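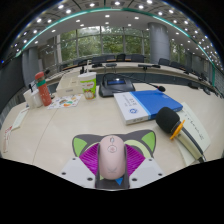
According to Regula Prantl, you can't study hot-desking by asking people where they sit, as they'll all tell you they sit anywhere. She made this point after reading my first draft, and she was right, so I threw out half the interview questions and began again with what people carry.

### 4.2 Small belongings in shared offices

I spent most of July at Nolico, where the desks had been unassigned for a year by then. The rule was simple enough: take any desk in the morning, clear it at night. I had 20 interviews booked and expected to hear a lot about noise and daylight. What I got was mugs. People talked about mugs for ages, and about cushions, chargers, a particular footstool (I heard about that footstool from five different people, and I still don't know who bought it).

My working idea had been that cheap things don't matter much, so they'd be the first to go when the lockers filled up. I no longer believe that. The people I spoke to happily gave up their framed photos and good lamps, but they hung on to whatever they touched all day. One woman in accounts carried the same wrist rest between three floors and said she'd take it home sooner than leave it in a drawer. The looks of a thing came up too – bright colours, ears, faces, stickers, anything that couldn't be mistaken for office stock. Figure 1 has that sort of thing in it, with the cat-eared mouse pad and its green ears.

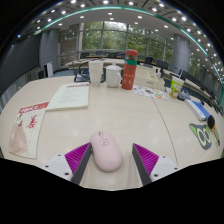

Meeting rooms were where the whole business of marking got harder to read. At a desk, a jumper on the chair says "taken" and everyone knows it. On a shared table the same jumper might just be lost, and I watched people step round other people's stuff for an entire afternoon without deciding which it was. Plain black kit got borrowed freely. I think something like the pink mouse in Figure 2, with its little cartoon character printed near the front, would be asked about first, though I can't prove it from my notes. Ottilie Mösli's diary study at Eberhard would be a better test, as her people wrote down every loan on the day it happened.

I should add that my sample leans towards chatty people. The quiet ones mostly turned me down, and they may well keep their belongings in a bag all day and never think about any of this. I'd want to follow a few of them before saying anything firmer about lockers, which I come back to in 4.3.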